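Most boxes start out flat. At Lemow, a small packaging workshop in Lostau, Fuad Derese has drawn 37 of them, and he judges each one before any of it is folded.
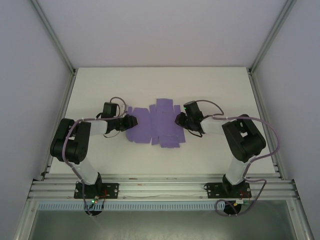

A purple die-cut blank, still unfolded, on the white worktop.

Derese checks the creases first, then the tabs. A tab cut too tight will tear on the second opening, he says, and customers keep a good box for years. The purple card comes in packs of 113 sheets — nearly a month's supply.

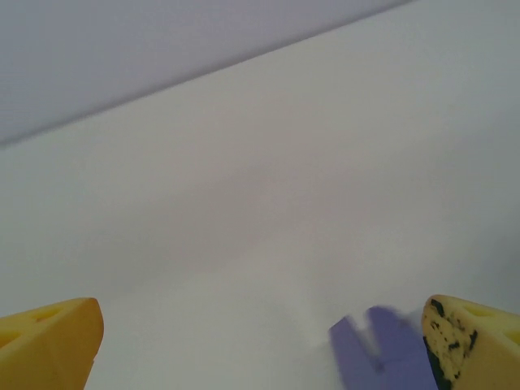

Plain white, with no print or pattern to distract from the card.

Orders for Sikder go out on Saturday.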